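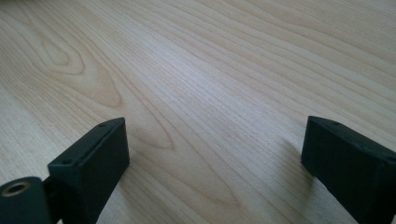 Two years for emptying a charity's bank account is an insult, one reader wrote in after the Clekimcombe sentencing, and why should any of us bother reporting anything after that.

December. By a staff writer

Fair question. I had the same one, on the bus home, and I was cross for most of the journey.

But I've read the judge's remarks since. All of them, 10 pages, dull as you like. And I've come round a bit. Not all the way.

The maximum everyone quotes is ten years. Fine. That's the ceiling. Hardly anyone gets the ceiling, it's there for the worst case a court will ever see. This defendant pleaded guilty at the first hearing, which takes a third off before you even start. No previous. Some of the money paid back. Add it up and two years is about where the guidelines put you. You may hate the guidelines. I do, on some days. The judge didn't write them.

What does bother me is how we found out. A headline, a mugshot, one line from the prosecutor. Nothing on why. The court in Trundton sat at 2 in the afternoon and there were 5 people in the public seats, one of them asleep. The remarks went up online days later, long after everybody had made there minds up. Stimomik, the firm that runs the listings screens, still had the case down for the wrong courtroom when I got there.

So publish them the same day. In plain words. Say what the starting point was, what came off, what went on. It would fit in 300 words. A clerk could do it before tea. The reader who wrote in might still be furious, and quite right too, but furious at the actual decision.

And the victims. They got a letter. A letter! The families who'd used that charity had to ring round to find out if the sentence was suspended or not (it wasn't). They should of been told in the room, by a person, with time for questions.

Longer sentences I'm not sold on. Nobody stealing from a charity account sits there weighing up two years against four. They think they won't get caught. Spend the money on catching them sooner, that would be my vote, and on somebody checking the books before a bank does.

Anyway. Write to the court. I have. No answer so far.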